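Bakari Mwaipopo has run the tool room at Grallov for long enough to be suspicious of anything that arrives with a slide deck. The deck for this one said the two-armed machine would save each technician 30 minutes a shift by keeping the bench in order. I asked him where the number came from.

"I asked that too," he said. "They told me it was a projection. So I asked what it was projected from, and they said they'd get back to me."

The job sounds small. Pliers, scissors, screwdrivers and tape get left on the bench, and the robot is meant to pick them up and put them back on the pegboard. Mwaipopo thinks people in offices badly underrate that kind of work.

"A roll of clear tape is a hard thing to find if you're a machine," he said. "You're looking at wood through it."
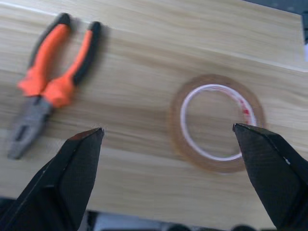

## "Who was losing the 30 minutes?"

Management's case rests on tools going missing. Mwaipopo doesn't dispute that they do. He disputes the cure.

"We lost a torque wrench in December. It was in somebody's truck. No arm on that bench was going to bring it back."

What bothers him more is habit. New hires used to learn the board by putting things away on it, and he worries that they'll stop looking. I put it to him that people said the same about every labor-saving device. He shrugged. "Some of them were right."

He does give the machine credit for its grip. Scissors and pliers are awkward shapes, and he had expected more trouble with them.

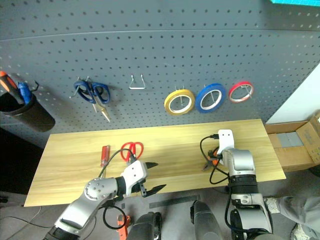 *Interview by the Semaan shop-floor desk, March 2019*

The supplier, Bireo, says its system was put through 4000 pickups before delivery. Mwaipopo would like to know whose pegboard they used. "Ours has hooks where somebody felt like putting a hook," he said. "Then somebody else moves one."

His own hours haven't changed. His duties have. He now spends part of the morning setting tools out for the robot, which he finds hard to describe with a straight face.

"I used to tell people to clean up the bench. Now I put the red scissors down on purpose." 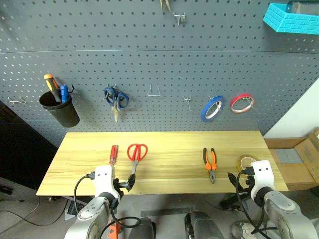
## What he'd ask for instead

A second person on the late shift, first of all. Grallov turned that down the same year it approved the robot, and he has not been shown what either would cost.

Would he send the machine back? He took a while over that one. "No. Let it run. But write down what it does on a bad day, and let the people at the bench do the writing."

He has started a notebook of his own. It has 2 pages in it so far, and he wouldn't let me read them.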